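Skendis mill to close its wet finishing line in July

Knitwear maker Skendis will shut the wet finishing line at its Primau mill in July and send the work to a contract finisher, the company told staff and suppliers in a notice this week. Knitting, linking and final inspection will stay at Primau.

The line washes, softens, dries and presses knitted panels and finished garments before they are labelled. It was installed 27 years ago and runs on a gas-fired boiler that also supplies the pressing tables. The notice says the boiler is due for a major inspection before the end of the year and that the cost of bringing it up to the current standard could not be recovered at present volumes.

Finishing will be taken over by Aebischer, a commission dyer and finisher that already handles piece dyeing for the mill. Garments will be trucked there in bulk, finished, and returned to Primau for measuring and packing. Skendis expects the change to add four working days to a standard order. Small repeat orders, which are now finished on the day they leave the linking room, will be held until there is enough for a full load.

Eight positions are affected. The company said it had offered places in knitting and inspection to all of the workers concerned, and that those who decline will receive redundancy under the existing site agreement. Talks with the employees' representatives are continuing and the shift pattern after July has not been settled.

Wet finishing has a large effect on the size and handle of a knitted garment. Wool yarn reaches the knitting machine with a light coat of spinning lubricant, and the fabric comes off the machine under tension. A warm wash removes the lubricant and lets the stitches relax, so that the panel shortens and usually widens a little. Cabled and other raised stitches behave differently from plain ones, and a garment that combines them has to be washed to a programme set for that style. If the programme is changed, the finished measurements change with it.

For that reason the transfer will be made style by style. Aebischer uses larger rotary machines than those at Primau, with a different ratio of water to wool and a harder final spin. Trial loads were run on plain jerseys first. According to the notice, body length came out within tolerance and sleeve length did not, and the wash time was cut before a second set of trials. Patterned styles with more than one colour are still to be tested. These carry the added risk of dye moving from a strong shade into a pale one while the garment is damp, and they will be the last to leave the Primau line.

Water was a second factor in the decision. The mill draws from the town supply and discharges to the sewer under a trade waste licence, which sets limits on temperature, acidity and suspended solids. The licence comes up for renewal next year. Skendis said it had been advised to expect a lower temperature limit, which would have meant building a holding tank on land now used for parking. Aebischer treats its own discharge and recovers part of the heat from it.

The company did not give a figure for the saving. It said that almost all of the gas used at the site goes to finishing, and that space heating and the remaining steam irons can be run from electricity. An electric steam generator has been ordered for the inspection room. The old boiler will be drained and isolated, then removed once a contractor has surveyed the lagging.

Retailers have been asked to bring forward their winter orders. Orders confirmed before the end of the current month will be finished at Primau and dispatched on existing terms. Those confirmed later will carry the longer lead time. The minimum quantity for a custom colour will not change, although sample garments will be charged separately, because a single piece can no longer be put through a small machine on site.

Mending and reblocking for retail customers, which the mill has offered through its factory shop, will be suspended from July. Garments already handed in will be completed. The shop is looking at whether a hand wash and a flat drying rack in the former yarn store would be enough to resume the service at a reduced volume.

Skenance, the mill's sister company, which makes blankets and throws in the adjoining building, is not part of the change. Its brushing and raising machines work on dry cloth and do not depend on the boiler. It will take over 2 of the vacated bays for storage.

The wash tanks and tumble dryers will be offered for sale. The pressing tables will be kept and converted.

Care instructions on Skendis labels will stay as they are. Pullovers should be washed in cool water with a neutral detergent, pressed in a towel, and dried on a level surface with the sleeves spread and the hem squared by hand. Hanging a damp garment puts the full weight of the water on the shoulder seams, and the extra length seldom comes out.

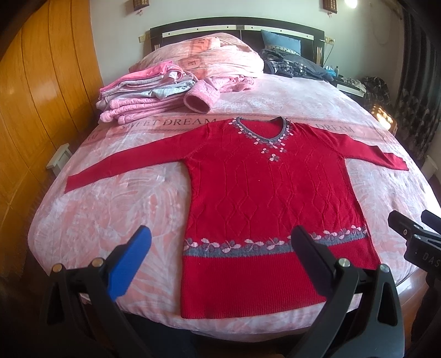 Stockists with open orders will receive revised dispatch dates in writing. Queries about mending should go to the factory shop, which will keep its present hours through July.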